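Ticket 1071: Ivness work table, top feels tacky under my arms
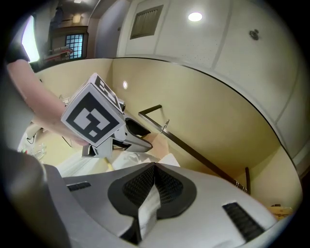
Page 16

Status: Open, waiting on customer
Product: Ivness work table, cream top
Also mentioned: Irnness light panel, Gunnlaugsson surface cleaner

First message

Hi there! I've had my Ivness table since July and I love it, mostly, but the top has gone tacky on me. Not sticky like spilled juice, more like the back of a sticky note that's been used too many times. I notice it when I lean in with my sleeves pushed up and my bare arm peels off the surface with a little sound. Paper drags on it too.

The pale yellow-cream color is the one I ordered and I'm still happy with it, so please don't read this as a color complaint. The bright white panel up by my black sleeve is the light, and I mention it because it's on all day and I wondered if the warmth could be softening something.

What I've tried so far:
Wiped with a damp cloth. Better for ten minutes, then back to tacky.
Wiped with the Gunnlaugsson cleaner, two squirts, paper towel. Felt great wet, felt worse dry.
Wiped with the Gunnlaugsson cleaner again, more squirts this time (I know, I know).
Left a window open overnight. No change.

Order number ends in 694 if you need it. I don't have the box anymore.

Reply from Svend Lund, Prarnex support

Thanks for the details. Before we look at the light, could you tell us three things?
1. Is the whole top tacky, or only the part where you work?
2. Do you dilute the cleaner?
3. Has anything been laid over the top for a long time, such as a mat or a plastic cover?

Please stop using the cleaner until we've sorted this out.

My reply, 4:40 pm

OK, I went over the whole thing with the back of my hand like I was checking a kid for a fever.

The front half is tacky all the way across. The back left corner is fine, totally smooth, and the far edge is smooth too. The back right is in between. So it's mostly where I work, but wider than where my arms go.

Dilute the cleaner - no. Was I supposed to? I just looked at the bottle and it does say to mix it with water, in gray letters on a slightly lighter gray label. I've been putting it on straight for weeks.

I had a clear plastic mat on the front for a while and took it off because it kept sliding around. It smelled a bit when it was new. I want to say it was there for most of August, but don't hold me to it.

Reply from Svend Lund

It sounds like cleaner that has dried on the surface, possibly with some residue from the mat mixed in. Please try this on a patch the size of a dinner plate first:

Warm water and one drop of plain dish soap. Wipe in one direction with a soft cloth.
Rinse with a second cloth and clean water. Do this twice, changing the water in between.
Dry it right away with a towel.
Leave the patch alone overnight with the light off, then check it in the morning.

No vinegar, no alcohol, no scrub pads.

My reply, 9:15 am

Patch report! I did the front right, since that was the worst of it. The first rinse water went cloudy, which was gross and also kind of exciting. The second one was still a little cloudy so I did a third. Dried it with a dish towel, turned off the Irnness and went to bed.

This morning the patch is smooth. My arm slides off it the way it used to. There's a very slight drag on the side where the patch meets the rest of the table, but I think I just ran out of patience over there.

Now of course I have one nice plate-sized circle and I can feel it every time I reach across. Two questions before I do the rest:

Can I leave the light on afterward or does it need a dark night again? I'd like to use the table this evening.

And does the front edge need anything different? The tacky feeling goes right around the lip and a bit underneath, where my fingers go when I pull my chair in.

Reply from Svend Lund

Good news on the patch. The light can stay on once the top is towel-dry. We only asked for it off so that you'd be changing one thing at a time. The edge can be washed the same way, but wring the cloth out well and don't let water sit in the seam on the underside.

If any spot is still tacky after three rinses, tell us where it is and we'll go from there. I'll keep the ticket open.

My reply, 6:05 pm

Front half done, edge done. It took four bowls of water and both of my good towels. The middle is perfect. The back right still has a spot as big as my palm that grabs a little, and I think that's where one corner of the mat used to sit. I'll give it another round tomorrow and write back either way.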